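Search this site Search Go

Cord Corner, 24 August 2024

I finally did it, friends. I stopped stuffing cables into one sad drawer and got myself two see-through-ish bins, a yellow one and a teal one, and I'm sorting like a person with a plan! Yellow is for things I use every week, teal is for things I'd miss if they went. 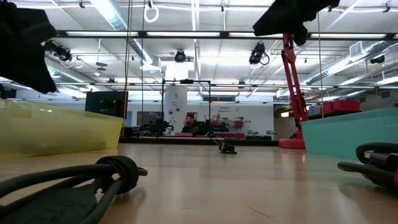
My rule (stolen from my days at Skutbridge, where we had 700 leads and no labels) is that a cable gets folded or coiled before it goes anywhere. Long loops first, then a wrap in the middle, snug but never tight. Rope and cord too, they tangle just as badly.
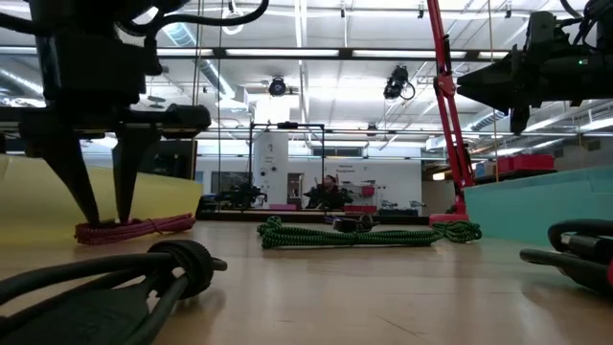 Evie Naylor wrote in to say she skips straps completely and uses strips cut from old bike tubes, which grip better and cost her nothing. I'm trying that this week, Evie!

Now the short ones. I used to toss anything under 30 inches, and then in April I went and bought 2 of the very cords I'd thrown out. So they stay, laid out straight so I can see both ends.

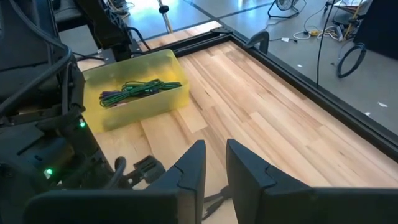 Do check the plugs while you're at it. Anything cracked or wobbly goes in the recycling bag, and mine goes to Vlachou on Saturdays.

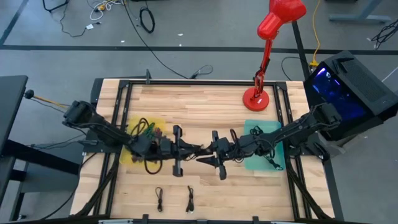 I still haven't settled where adapters live, so if you've cracked that one, write to me before the next issue.

113 shares 2 comments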